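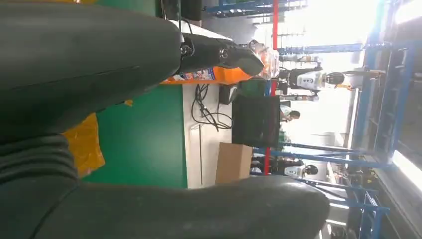

I finally gave in and did something about the work table this week. It had gotten to the point where I'd sit down to do one small thing and spend the first half hour shoving cables around. So many black cables! I pulled a bunch of old ones out of the drawer too, and I could match maybe two of them to anything I own.

The squeeze bottles are my favorite part of the whole setup, silly as that is. They're bright orange-yellow with little cartoon pictures on the label, and they cheer me up on a gray morning. I got mine from Trako in a box of 6, and I kept the box, because I keep every box (a plain brown cardboard box is never just trash to me).

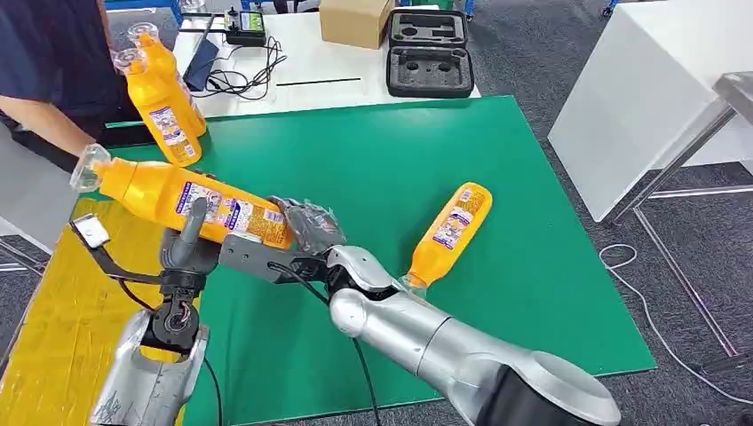

Then there's the mat question. I went with green for most of the table and yellow down one side, and I love it - it's like having two little countries. The Gorkholm mats I looked at first were $7 cheaper but only came in brown. No thank you.

Next up is the cable mess. I want one of those trays that screws in under the tabletop, and the Araya one looks good if it ever comes back in stock. Hoping to get that done before October, when my sister-in-law visits and needs the table for her sewing machine.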